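Küchenwaage springt beim Abwiegen von Bohnen, woran liegt das?

Meron Chala
11. August 2023

Hallo zusammen,
ich wiege getrocknete rote Bohnen portionsweise ab und fülle sie danach in Tüten. Meine Waage ist eine Losska, Schale oben drauf, vorne Anzeige und drei Knöpfe, seit Juli im Einsatz. Bis dahin hatte ich eine mechanische.

Eine Portion soll 161 g haben. Wiege ich dieselbe Portion zweimal, weicht die zweite Messung manchmal um 2 g ab. Die leere Schale stelle ich vorher auf null. Ich schöpfe mit einem Messlöffel aus Kunststoff und gebe die letzten Bohnen einzeln dazu. Die Batterien sind neu.

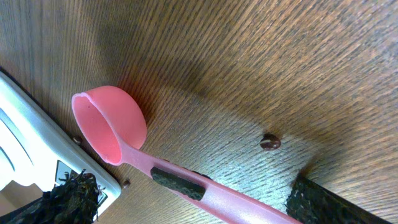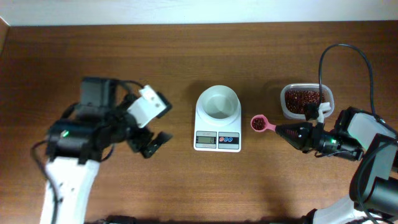
Waage und Tisch:

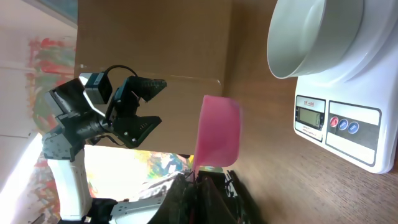
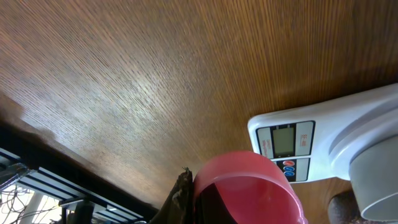

Der Tisch ist aus Holz und steht an der Wand. Ob er ganz gerade ist, habe ich nicht geprüft. Kann es daran liegen oder ist die Waage defekt? Eine neue möchte ich nur kaufen, wenn es sein muss.

Mabli Owen

2 g sind bei einfachen Haushaltswaagen normal. Viele zeigen zwar in Schritten von 1 g an, messen aber nicht so genau. Prüfen würde ich trotzdem:

Wasserwaage auf den Tisch legen, längs und quer. Steht die Waage auf allen Füßen? Wenn sie kippelt, eine feste Fliese unterlegen.
Erst einschalten, dann warten, bis die Null steht, dann die Schale drauf und Tara drücken.
Die Bohnen nicht aus der Höhe in die Schale fallen lassen. Nach dem letzten Löffel ein paar Sekunden nichts anfassen.
Wenn du sehr langsam einzelne Bohnen zugibst, rechnen manche Waagen das als Nullpunktdrift weg. Nimm die Schale dann einmal ab und stell sie wieder drauf. Der zweite Wert ist meistens der richtige.

Zum Testen eine Münze nehmen, deren Gewicht bekannt ist, und sie zu den Bohnen in die Schale legen.

fuvdale26

Hatte ich mit meiner Vastum auch. Andere Batterien rein, dann ging es wieder.

Meron Chala

Danke. Mit Abnehmen und wieder Draufstellen stimmt es jetzt fast immer. Die Wasserwaage muss ich mir noch leihen.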